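Dinden Kitchen Sim: gallery

We've been trying the Dinden simulation pack at Floltham since April, and it has been a joy! You get 126 ready-made household tasks, a choice of 7 kitchens and a good stock of things to pick up, all of it running on one ordinary desktop. These are renders from the wrist view, which is where the pack really shines.
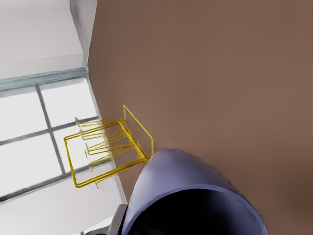 Gripper close in beside the yellow wire rack, window behind.

Thin wire is a proper test for any simulator, and the rack is our favourite object in the whole set (we keep going back to it). The rods catch the light nicely and every little peg is modelled. The strong tilt is just how the wrist sees things, and your software has to cope with it.

Setting up took us 29 minutes, most of that downloading. Once it was going we ran about 800 attempts overnight on the Sembiring task list and came back to a tidy folder of logs. Lighting and wall colours can be changed from one small text file, so there's plenty to play with.

The Givimholm add-on brings more racks and baskets. We're trying that one next!

Page updated 27 July 2024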